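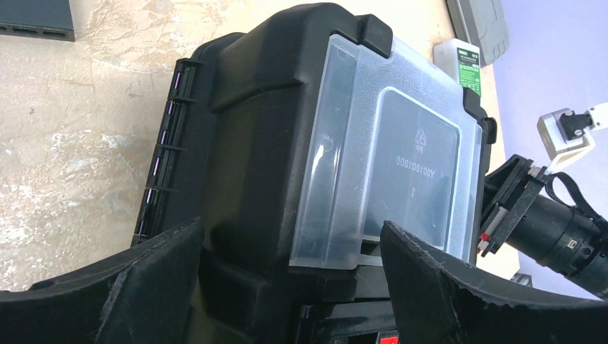 Teleoperated demonstration is a way of teaching a robot a task by having a person steer its arms from a distance while the movements are recorded. The operator's hand motions are copied by the arms, and the recordings are later used to train a control program. Small cameras are often fixed near the gripper, giving a close view of what the fingers are about to touch, such as the hinge and frosted plastic cover of a black hard case. Clear and frosted plastics are hard to judge by camera because of glare.

The Temonum set, begun in February by Guangming Pan at Makhubela, covers toolbox packing and unpacking with two arms. It holds up to 2000 demonstrations of six tasks.

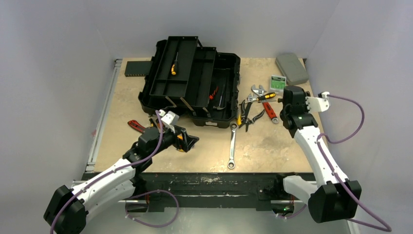 Operators work in sessions of 160 minutes with five breaks. Screwdrivers and wrenches are laid out differently for each run, so that the program does not learn a single layout. Failed grasps are kept and labelled. An earlier set, Lirel, used hand guiding, in which the person holds the arm itself and moves it through the task.

See also: Flodgate (control software)

Last revised 20/08/2020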